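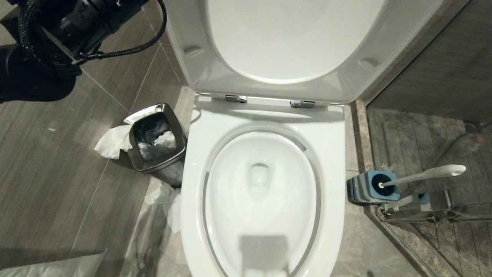

Seat down, lid up: the chrome hinges at the back.

Zalla Hard Water Kit: is it worth £55?

I live in a hard water area and have spent years being sold things to deal with it. Magnets for the pipe. A plastic ball for the washing machine. So when the Zalla kit turned up on every home site I read, with 1,588 glowing reviews on its own shop page, I wasn't in a hurry to believe any of them.

I bought one in October with my own money and used it on the kettle, the shower, the taps and the loo.
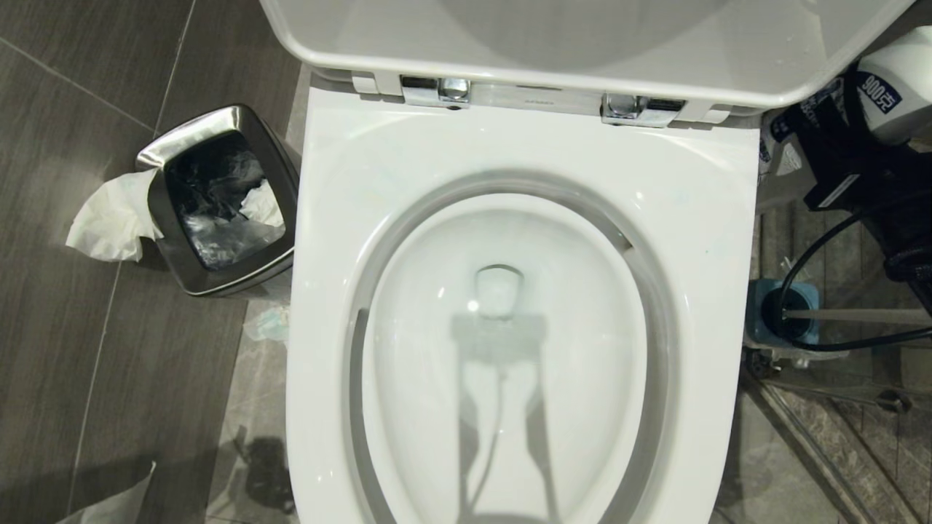

Veronica Onu

For your £55 you get a 256 ml bottle of descaler, a smaller bottle of "shield" spray, two brushes, a cloth and a booklet. The booklet is mostly about how the firm began. The instructions take up one page, and they tell you to leave the descaler on "until the job is done", as if that settled it.

The descaler is citric acid with a lemon smell. It cleared the kettle in one go. So does the plain citric acid I buy in a bag from Hatley, the hardware shop near me, and a bag of that lasts me months. I did the kettle with one and my mother's with the other and couldn't have told you which was which.

The shower head took three goes. Two of the rubber nozzles still spray sideways, and I ended up poking them with a pin.

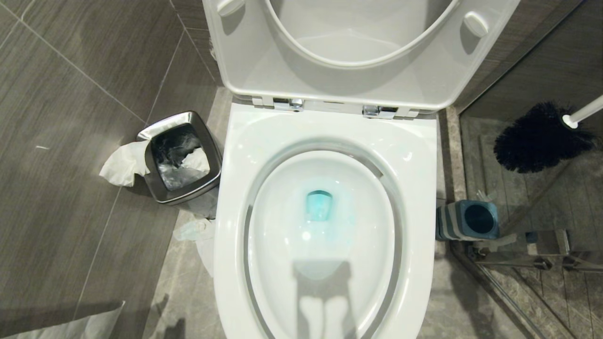 The shield spray

Zalla says a coat of this stops scale coming back for 4 weeks. I sprayed one bathroom tap and left its twin alone. After a week the sprayed one did look better, I'll give it that. By the end of the second week they both had the same white crust at the spout, and the kettle isn't covered at all as you mustn't use the spray on anything you drink from. That's in small print on the back of the bottle.

It also says to keep it off chrome "where possible". In a bathroom kit. I wrote to ask what that meant and got a reply from Fares Semaan in customer care, who was polite and quick and sent me a link to the page I had already read.

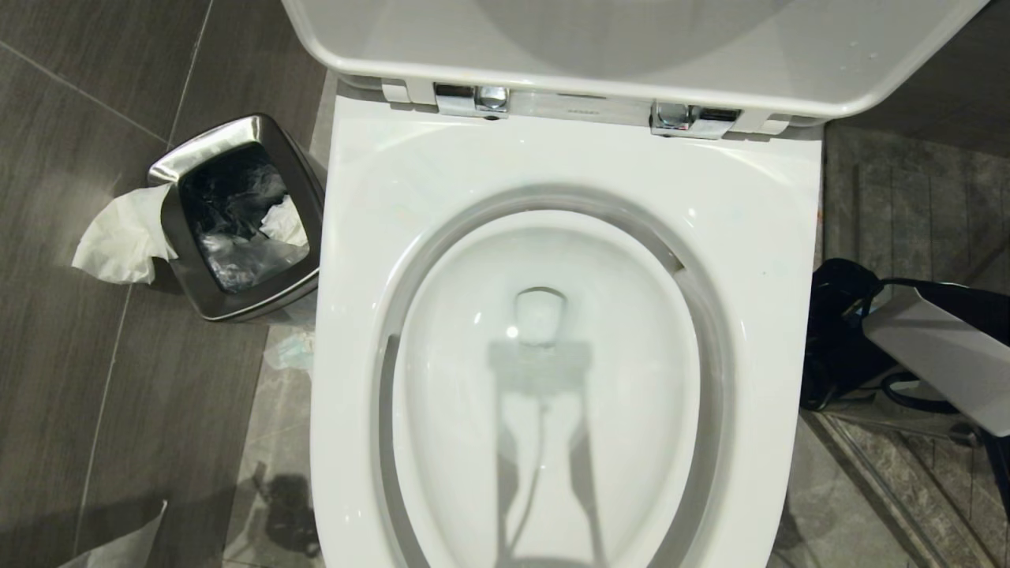
The brushes

By far the best part. The small one is stiff and angled and gets in behind taps and round seat hinges, where a cloth just pushes the muck about. I would happily buy it alone - but they don't sell it alone.

Verdict

Two stars, both for the small brush. Get a bag of citric acid and an old toothbrush first, and see how far that takes you.

Updated 2nd December: the price hasn't changed, and the tap is crusty again.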